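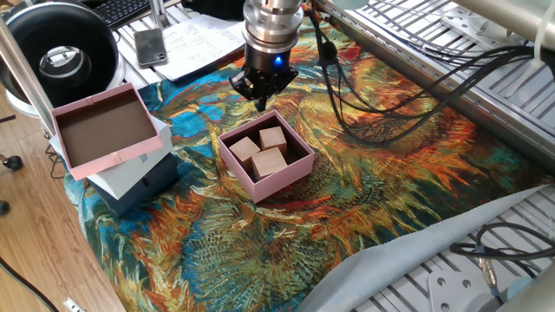 I have been trying to learn to sleep past five in the morning for most of a year now, and I'm writing this at 5:20, so you can guess how it's going. My body decided last May that it was done with mornings that start at a normal hour, and I've spent a silly amount of time since then reading about it, complaining about it, and buying things for it. My sister-in-law says to look at something cheerful first thing instead of the phone, and fine, I'll admit that a big cloth with Van Gogh-style sunflowers all over it, orange and yellow and teal going every which way, is a nicer thing to meet at that hour than my email. It did not put me back to sleep. Nothing with that much orange in it was ever going to put anybody back to sleep!

Some background for anyone new. I used to be a champion sleeper. I slept through a smoke alarm in college (burnt popcorn, everyone lived). I slept on buses, on a dentist's couch, once in a canoe that was still tied to the dock. Then we moved to the house on Skusidgate, I started the early shift for a while, and even though I only worked that shift for 6 months, my brain apparently signed a longer contract. The shift ended. The waking up didn't.

The first thing I did was blame the room. We face east, and the curtains that came with the house were basically tissue paper, so I bought the blackout kind. They're heavy and gray and they make the bedroom feel like the inside of a boot, and I love them. They bought me maybe twenty extra minutes, which sounds like nothing until you're the one getting them. Then winter came, it was dark at five anyway, and I was still awake, lying there in the boot. So it wasn't the light. Or it wasn't all the light.

Next I blamed the coffee. I stopped drinking it after lunch and then after breakfast, and for 12 days I gave it up completely. I would like to apologize again to everyone who had to be near me for those 12 days. I got a headache that started behind my left eye and moved in like a roommate. And I woke up at five every single morning, only now I woke up with nothing to look forward to. Coffee is back. One big mug, before ten, out of the chipped blue cup.

Then there was the pillow phase. I own too many pillows now. There's the flat one, the tall one, the one with the dip in the middle that's meant for people who sleep on their sides (I do, until I don't), and the one stuffed with some kind of hulls that sounds like someone walking on gravel every time you turn your head. The Quansah one was the most expensive and it's perfectly nice, but my husband took it in the second week and I haven't seen it since except under his face.

What has helped, a little, is going to bed at the same time every night, even when I don't feel like it. I know, I know. Everybody says this. I resisted it for ages because it is so boring! But when I kept to ten thirty for a few weeks in a row I started waking up closer to quarter to six, and I felt like a person. Then we had the long weekend up at Fellutley with all the cousins and the card games that go until one, and it all fell apart again. Worth it, I won at hearts.

The other thing that helped was giving up on the fight. If I'm awake at five and I've been lying there long enough to start planning conversations with people who annoyed me in 2009, I get up. I put on the thick socks and go downstairs and don't turn on the big light. I've read something like 3 fat novels this way since Christmas, after years of telling people I didn't have time to read. I've also discovered that the bakery truck for Memetti goes down our street a little before six, and if the kitchen window is open a crack you get about four seconds of warm bread smell. I now open the window on purpose. In February, with the heat on. My husband has views on this.

I tried doing useful things at that hour and I don't recommend it. I reorganized the spice drawer and couldn't find the cumin for a week. I answered a message from the school and signed up to bring something to an event I still don't understand. Reading and toast, that's the limit of what I can be trusted with.

A few of you wrote after the last post to ask about naps. I'm for them, with rules. Before three o'clock, on the couch and never the bed, and with an alarm set across the room. Without the alarm I wake up at dinnertime not knowing what year it is, and then I'm up until midnight and the whole thing starts over.

Okay, the window's open and I can hear the truck. If you have a trick that worked for you, leave it in the comments, as long as it isn't chamomile tea. I've had the chamomile tea.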